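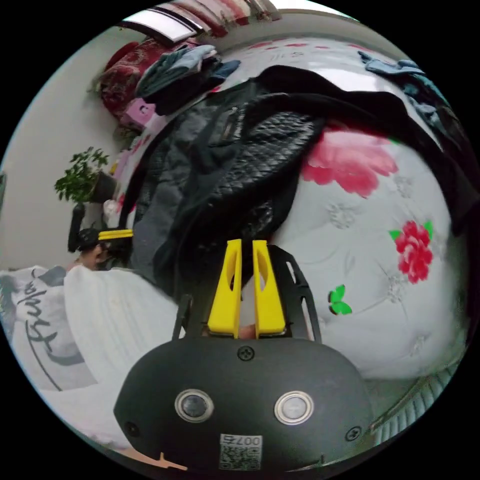 Storing Quilted and Down Jackets Over the Summer

Print this page | E-mail this article

Most damage to insulated jackets happens in storage, according to the head of garment care at Stallora, a repair workshop in the Gulutwood district that takes in 352 jackets in a typical season. We spoke in August, when the first customers bring in coats they put away in spring.

"The usual fault is loss of loft," she said. "The fill has been compressed for months. Synthetic fill recovers less well than down, and people assume the opposite."

She advises against vacuum bags for anything kept longer than two weeks. The workshop uses Masri cotton sacks, sized so the jacket can be folded once and no more.

Body oils are the second problem. "A collar that looks clean in May can be yellow by fall. Wash before storage, every time. Use a liquid detergent with no softener. Powder leaves residue in the stitch holes."

Drying takes longer than most owners allow. She runs three low-heat cycles and breaks up clumps by hand between them. A jacket that feels dry on the shell may still hold moisture in the baffles. 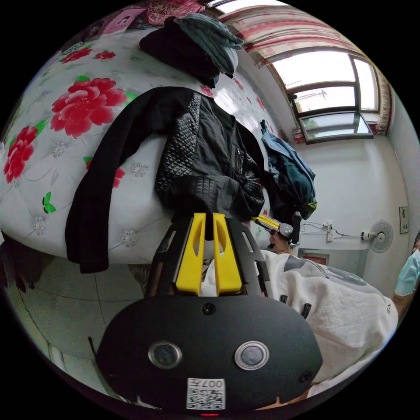

Hems and Zippers

Hem repairs account for 300 of the workshop's jobs in a year. The thread at the hem takes strain each time the wearer sits down with the zipper closed.

"Open the two-way zipper from the bottom before you sit. If there isn't one, undo the lower few inches from the top down and accept the draft."

For restitching she uses polyester thread and the finest needle that will pass through the shell. Larger holes let fill escape.

Comments

Does this apply to wool fill? Mine came from Trirkero and has no care label.

I've used vacuum bags for years with no trouble, but only for fleece.

What size needle? The article doesn't say.

Contact | Copyright Stallora | Back to top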